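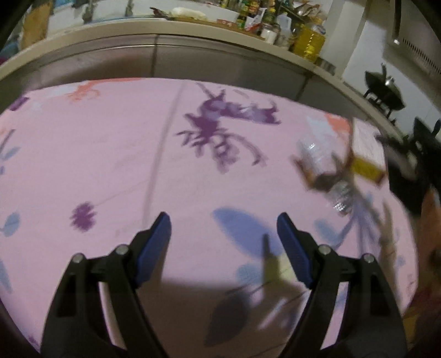

Tomness puts the odds and ends out in the open

Home-sorting firm launches Falar, a visit for people who own too many small boxes

November — Tomness, the home-sorting firm run by Brigitta Grabner and Soo-ah Woo, is launching a new service for the part of the household that wardrobes and filing cabinets never reach: the bottles, boxes and single tools that live behind other bottles, boxes and single tools.

Called Falar, the service takes one cupboard or one drawer per visit. Everything in it comes out and is laid on a spread cloth, where it must be looked at. Items are then kept, moved or let go, in whatever order the owner can bear. A visit lasts 2 hours and involves two sorters, one to handle the things and one to listen to the case for keeping them.

"People picture us arriving with a skip," said Brigitta Grabner. "We bring a cloth and some paper bags. Most of the visit is spent reading small print."

Tomness tried the service in 27 homes before launch. Between them, the cupboards and drawers gave up 3543 items, of which roughly 1000 went back where they came from. The remainder were given away, recycled or carried to a different cupboard, a result the firm has agreed to count as progress.
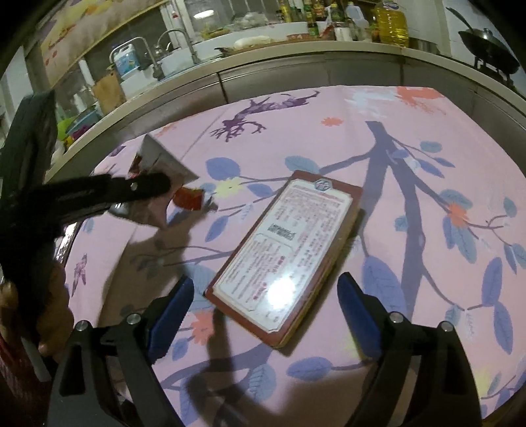 A box with a closely printed label takes its turn on the cloth.

The trial visits also settled a long-running argument at the firm over plain cloths and patterned ones. Plain won on paper. Patterned won in practice, as customers were happier to see their belongings spread over branches and flowers than over something resembling an operating table. Small screws do vanish among the leaves, and sorters are now asked to run a hand over the cloth before folding it.

Na-rae Koo, who took part in the trial with a kitchen drawer she had described on the booking form as "fine", was pleased with the outcome. "I found three tape measures and threw away none of them," she said. "But they are now in the same place, and I can measure how far apart they used to be."

Falar visits can be booked from Tuesday. Lofts, sheds and garages are not included, and a garage does not become a cupboard by having a door.

Press contact: Ye-seo Sun, Tomness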